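Rerkier Grip Guard, second revision
Add-on force limiter for two-finger grippers

Bench review and ordering notes
Reviewed by Nouhaila Alaoui. Updated 10/31/24

Status: in stock, with a restriction. Read the fault notice before you order.

What it is

The Grip Guard is a small board and a cable that go between the arm controller and the gripper. It watches motor current and is supposed to stop the fingers closing once they meet something solid. Rerkier sells it as a safety part. We list it as a force limiter, and after the last few months we would ask you to read it that way too.

The maker's page says it "protects people and parts." We have seen it protect parts, most of the time. On people we have no results we would put our name to, and when we asked Rerkier for theirs we got a brochure.

Fault notice

The first revision had a fault that we found by breaking things. If the gripper closed slowly on thin plastic, such as a lid rim or a hinge, the current never rose fast enough to count as contact. The fingers kept squeezing. The board's light stayed green through all of it, so anyone glancing over from the next bench would have thought the limiter was doing its job.

Tanvir Mollah logged 317 lid cycles on the first revision. The limiter missed contact in 78 of them. Most of those left only a dent in the plastic, but 2 hinges snapped, and one of them threw a piece of latch past the person at the keyboard. She was wearing glasses. The manual doesn't mention glasses.

Rerkier's first answer was that our supply was noisy. We changed the supply and got the same misses. Their second answer was that thin plastic is "outside typical use," which is an odd thing to say about a gripper part when half the world is packed in thin plastic. The third answer was a firmware change, and that is what you get with the second revision.

What changed

The new firmware adds a position check. If the fingers slow down while the command stays the same, the board treats it as contact. There is also a hard ceiling on current, set at 80 percent of the motor rating out of the box. You can lower it. We think you should, and we don't see why it ships that high.

What did not change: the light. It still shows power and says nothing about whether the limiter has tripped. Loan Mai asked for a second color in writing and was told it was under review for December. We will update this page if it happens.

Our retest

We went back to hinged storage boxes with latches, as they gave the old board the most trouble. The second revision stopped the fingers on every lid where the arm came in square to the rim. When the arm came in at an angle and one finger touched well before the other, results were mixed. Tuấn Quan got repeatable late stops that way, and we have sent his logs to Rerkier.

So: better, and we would use it on our own bench. We would not take down a guard because of it.

Fits

Mukard two-finger grippers, standard and long finger
Barnus wrist mounts, with the adapter cable (ordered separately)
Quispe controllers, current firmware only

Does not fit vacuum tools. Two customers have tried.

In the package

Limiter board, second revision
Cable, controller to gripper
Four screws and a folded sheet, which still describes the first revision. Use the manual from our downloads page.

Before you switch on

Keep your emergency stop wired separately. Do not route it through this board, whatever the diagram in the folded sheet suggests.
Set the current ceiling before the first closing move.
Wear eye protection near latches and hinges.
Stay out of reach while the arm is powered.

Returns

First revision boards can be exchanged free of charge. Rerkier wanted them sent back in the original box; we don't, so wrap it in anything and write "exchange" on the outside. Hường La handles these and will answer mail on weekdays. If your board has already broken something, send her the log along with it, even if the log looks clean. Ours did.

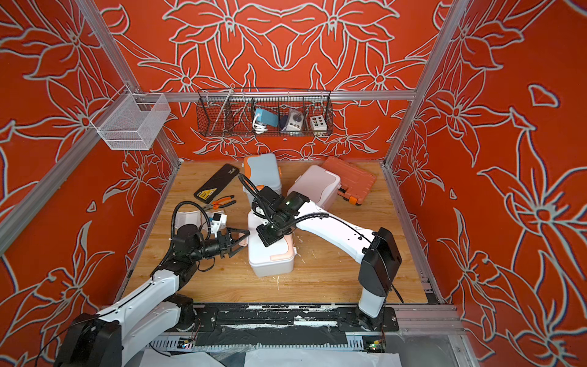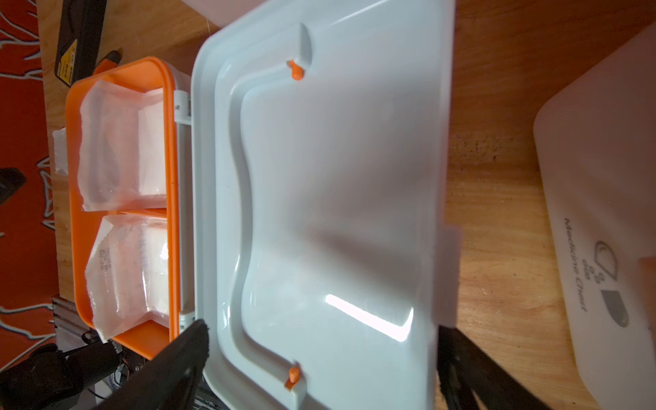
Two-finger grippers and latched storage boxes on the wooden bench. The second picture is the wrist view, with a lid held up over its orange tray.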